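Trolavia Community Kitchens Program
Progress report to the Mirent Foundation, third quarter
Prepared by Mebrat Tufa, Program Manager

1. Summary

The program remains on schedule and within its approved budget. The second kitchen opened to the public in April, which brings the number in operation to 2. Together the sites provided more than 3000 meals during the quarter, against a target of 2000 set in the funding agreement.

2. Activities this quarter

Cooking classes continued at both sites under Gaurav Tomar. A total of 19 participants completed the full course, and most have enrolled in the food safety unit that follows. The Friday evening class was moved to an earlier start at the request of parents, and attendance has improved.

Produce is supplied by Ojeda Growers under the revised agreement. Deliveries were late on several occasions in the first month. Santino Ojeda has since assigned a second driver to the route and no further delays have been recorded.
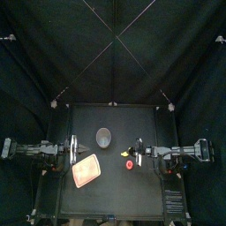
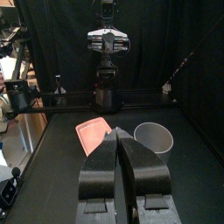 The cold room at the Stukik Street site was repaired after a compressor fault. Stock was moved to the other kitchen while the work was carried out, and losses were minor. The cost was met from the maintenance line.

3. Matters requiring attention

The lease at Stukik Street is due for renewal next year. Abdul-Rahman Osei has opened discussions with the landlord, who has indicated that the rent will rise. A revised figure will be provided to the Foundation once it is received in writing.

Recruitment of a part-time cook has been unsuccessful to date. The position will be readvertised with longer hours.

4. Next quarter

Planned work includes a winter menu, a review of allergen labelling and the first joint meeting with neighbourhood health services. Tadeo Daza will submit the financial statement separately.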